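Vamau Disassembly Set, version 2
README and data card
Last change: 8/6/24

What is in this release

The set contains 335 episodes of a robot arm taking expansion cards out of used desktop computers. It was made for our work on insertion and extraction under poor visibility, where the fingers hide the part at the moment when it matters most. Version 1 had only the top camera. Version 2 adds the wrist camera and the joint torques for all episodes.

Each episode is one folder:

wrist.mp4, video of the wrist camera
top.mp4, video of the fixed camera over the bench
joints.csv, positions and torques, one row per control step
result.txt, one word: free, stuck or dropped
notes.txt, optional, written by the operator

The clocks of the two cameras are aligned with the joint file. In the episodes from July the top camera can be late by one image. We did not correct this, please see notes.txt in those folders.

How it was collected

All episodes were teleoperated. Rosalba Bortolotti and Faustino Cuautle were the operators, and Thitima Intarasuk prepared the computers. Before an episode the side panel is removed, the screw of the card bracket is taken out and the slot latch is opened by hand. The robot does the grasp, the pull and the placing on the bench. We do not record the opening of the latch, as our fingers are too thick for it.

The operator was asked to tilt the card a little during the pull. A straight pull gave more stuck episodes in our early tests, but we have no clean comparison and make no claim about it.

Labels

Rattana Wattanapong labeled all results from the top video. Ragnheiður Sveinbjörnsson labeled 40 episodes a second time without seeing the first labels. They agreed in 38 of them. The two others were cards which came free and then slipped, and we now label such cases as dropped.

Baseline

We trained one policy with the wrist video and torques, and one with the top video only. Both were tested on the same computers, which are not in the training part. The first policy freed 95 of 98 cards. We give the number for the top video only in the file baseline.txt, because the test was stopped early and the two numbers should not be put side by side.

Wrist view 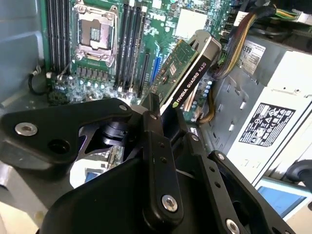 Wrist camera: Quadro K620 held at a tilt between the fingers, Dell motherboard behind it.

The wrist images are not cropped. The linkage of the gripper covers a large part of the lower half, and if you mask it, please use one mask per gripper opening. A fixed mask will remove the lower end of the card.

Known problems

Stickers and printed numbers inside the cases are readable. We left them as they are.
Shiny brackets are sometimes overexposed.
Cards with a large cooler are few, and a model trained only on this set will probably grasp them too low.

Use

Free for research and teaching. If you find a wrong label, send the folder name to Rattana and it will be corrected in the next version.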